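How to Separate and Stack Disposable Paper Cups

Applies to plain and printed paper cups with a rolled rim, for hot or cold drinks.
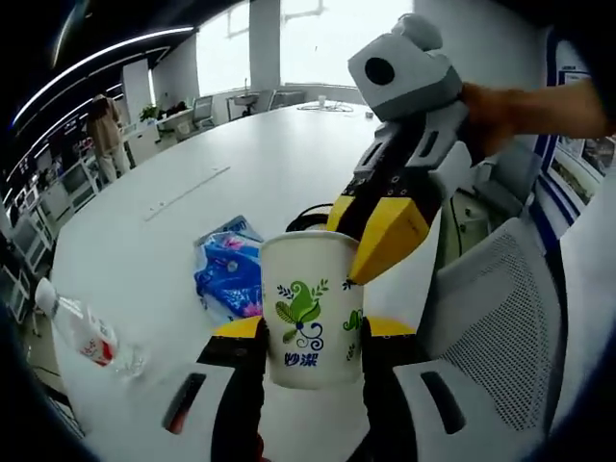
New paper cups are sold nested, and the rolled rim is what makes a stack hard to take apart. Each rim sits just above the one below it, and the taper of the wall wedges the cups together. Pulling hard on the top cup tends to bend the rim.

What you need

A clear table, dry hands and a tray with a raised edge.

Separating the cups

1. Open the sleeve at one end only. Leave the rest of the plastic on the stack.
2. Hold the stack upright, open ends facing up, with one hand around the lower cups.
3. Grip the top cup on the outside wall, just under the rim. Do not put fingers inside.
4. Turn the cup a quarter turn, then lift it straight up.
5. If two cups come away together, squeeze the outer one lightly and turn again.
6. Set each cup upright on its base. An empty cup tips easily, so keep 2 inches between cups.

Checking

Run a fingertip under the rim and look for a flat spot or a split at the side seam. Check that the base sits level. Discard any cup that rocks. Printed designs may not line up from cup to cup; this does not affect use.

Restacking unused cups

Lower each cup into the next without pressing. Turn the seams so that they do not fall in one line, or the stack will lean. Slide the stack back into its sleeve, fold the open end under and store it upright in a dry cupboard. For large quantities, keep stacks to 46 cups. Taller stacks compress the cups at the bottom and make step 4 harder.

Page maintained by Nuala Horgan, Trumley. Last revised in January.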